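Knee pain going down stairs but not up?? (and is it my shoes)

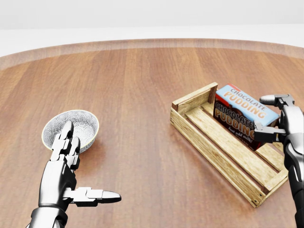 Joints, Backs & Bones > Knees

stairwaltz
26 March 2020

Hi all, long time reader, I think this is my second post ever. My right knee has started hurting on the way DOWN the stairs. Going up is fine. Walking on the flat is fine. I can carry groceries, I can stand at the stove, I can do my whole shift, and then I come down from the bedroom in the morning and it's like somebody is pressing a thumb in under the kneecap. No swelling that I can see. It doesn't lock or give way. It clicks, but both of them have clicked since high school.

Background, because I know you'll ask: I'm 52, I walk most days, and I got pretty keen on it over the winter and signed up for the Candon Hill Walk in June (who knows if that's happening now, but I'd like to be ready). So I've been doing the steps behind the water tower. There are 100 of them and I was going up and down over and over, several times a week. I also got new shoes right before this started, a pair of Rullby trail shoes with the thick soft sole, on sale.

My regular doctor isn't doing in-person visits for anything that can wait, which I understand. So I'm asking here what you'd all do in the meantime. Rest it? Brace? Send the shoes back? I have the box still.

oldcatcher

Send the shoes back. I had two pairs of those squishy ones and both times my knees were sore inside of a month. I went back to a flat, firm sole and it went away. Your foot rolls around in there like it's on a mattress.

pedalpusher_jo

I don't think it's the shoes, or not mainly. You went from walking on the flat to doing 100 steps up and down several times a week. Down is the hard part for a knee! Your thigh muscle has to act as a brake the whole way and the kneecap takes a lot of pressure while it does. I had exactly this, same thumb-under-the-kneecap feeling, and the physical therapist at Rampersad (the clinic by the old mall, if you're anywhere near me) told me to cut out the downhill for a bit and build my thighs and hips back up. She didn't even look at my shoes until the third visit.

oldcatcher

Well maybe she should have looked at them sooner.

pedalpusher_jo

Ha. Maybe! But I got better in the same shoes I walked in with.

stairwaltz

Jo, what did she have you doing? I have no equipment here unless you count a kitchen chair and a very patient dog.

pedalpusher_jo

Mine was mostly this, and please remember it was for me and my knee:

Sit to stand from a chair, slowly, arms crossed. Slow on the way down especially.

Lying on your side, lifting the top leg, toes pointing forward. Boring and it burns.

Little step-downs off the bottom stair, holding the rail, tapping the heel on the floor and coming back up. She didn't add those until the chair ones stopped hurting.

I did them every other day. A bit of discomfort was allowed, but if it was worse the next morning I'd done too much and had to back off. The leg lifts felt like they had nothing to do with my knee and she swore they did, something about the thigh drifting inward when the hip is lazy.

gravelroad70

Chiming in from the older end of the bench. I turned 70 last year and I've been told "arthritis" for both knees, and stairs down were the first thing I noticed as well. I'm not saying that's what you've got. I'm only saying at 52 it's worth getting it looked at properly once the offices open up again, even if it settles down. I let mine go for years and I'd have started the exercises a lot earlier if I'd gone in.

Also go down sideways with a hand on the rail on bad mornings. Looks silly, works fine.

tamarack_9

I wear a Fumier sleeve, the plain pull-on kind, and I love it. It's warm and I feel steadier with it on. Never tried the ones with hinges. My husband says it's all in my head and I told him then my head can wear it too.

oldcatcher

Careful with sleeves, you get to depending on them. Muscles go soft.

tamarack_9

I've heard that over and over and I asked about it at my last checkup. I was told a soft sleeve for a walk isn't going to waste anybody's leg away, just don't use it instead of the exercises. I take mine off at home.

stairwaltz

OK so this is really helpful, thank you! I went and looked at my walking log (I write it on the calendar in the pantry) and I did 17 step sessions in the four weeks before it started. Before that it was zero. I hadn't put it together until I saw it written down. The shoes came in the same week, though, so I guess oldcatcher is still in the running.

oldcatcher

Thank you.

pedalpusher_jo

Seventeen from zero, oh my goodness. My knee hurts reading that!

hallwaymiles

Can I disagree with everybody a little? People keep saying "cut out the steps" and then the person stops moving altogether, and three weeks later they're stiff as a plank. That was me. I rested mine completely, on my own advice, and coming back was worse than the sore knee had been. What finally worked was keeping up the flat walking at whatever amount didn't make it grumble. I started with 4000 paces a day on my little clip-on counter, in the house if it rained, up and down the hall. Then a bit more each week.

pedalpusher_jo

I don't think we disagree? I said cut out the downhill, I didn't say go to bed.

hallwaymiles

Fair, I read it too fast. Flat walking yes, water tower no.

gravelroad70

Agree with both of you. And if there's a bike in the garage, put the seat up higher than you think and pedal easy. Low seat was murder on mine.

quietporch

Nobody's brought up when NOT to wait, so I will, being the worrier around here. If the knee swells up, gets hot or red, locks so you can't straighten it, buckles under you, or you can't put weight on it, that's a phone call now, whatever else is going on. Same goes for pain or swelling in the calf. And a fever along with a hot knee is an emergency. Lots of offices are doing phone or video appointments at the moment, so it might be worth asking yours even for the ordinary kind. My sister did one for her shoulder and they had her move it around in front of the tablet and gave her a sheet of exercises by email.

stairwaltz

I didn't know you could do that for a knee! I'll call tomorrow and ask. None of those things for me, thankfully, just the thumb feeling and the clicking.

What about ice? Heat? I've been doing a bag of peas at night, mostly because it feels like I should be doing something.

tamarack_9

Heat for me, in the morning, before I get going. Peas never did a thing except thaw.

gravelroad70

Ice after, heat before, is how I do it. Wrap the peas in a dish towel so you don't hurt the skin. Whatever feels good, I don't think there's any great secret to it.

oldcatcher

Ice only. Twenty years behind the plate and ice was all we had.

pedalpusher_jo

And how are the knees now, catcher?

oldcatcher

Terrible, but I don't blame the ice.

stairwaltz

Quick update. I got a phone appointment and she asked a ton of questions, had me squat down and tell her where it hurt and press around the kneecap. She thinks it's the kneecap joint being overworked from the steps. No downhill for now, flat walking is OK as long as it isn't worse the next day, and she's emailing me exercises, two of which are the same ones Jo posted. She wants to see me in person if it hasn't eased in six weeks or if anything changes. I asked about the shoes and she said if they're comfortable on the flat she wouldn't worry, but she also wouldn't argue with going back to my old ones for a while to see. So I'm in my old ones.

oldcatcher

I'll take it.

hallwaymiles

Good news! Don't be surprised if the first week feels like nothing's happening. Mine was slow and then one day I noticed I'd come down with the laundry and hadn't thought about it.

stairwaltz

I did the chair ones this morning and the dog thought it was a game, so that'll take some working out. Leg lifts tonight. Jo, is it normal to feel those in your back a bit? I think I may be rolling over too far.

pedalpusher_jo

Yes, you're rolling back. Try it with your back and your heels against a wall and slide the top heel up the wall. You'll feel it in the side of your hip right away. If the back still bothers you, ask your doctor's office before you do any more of them.

stairwaltz

Oh WOW yes, there it is. OK. Going to lie here for a minute.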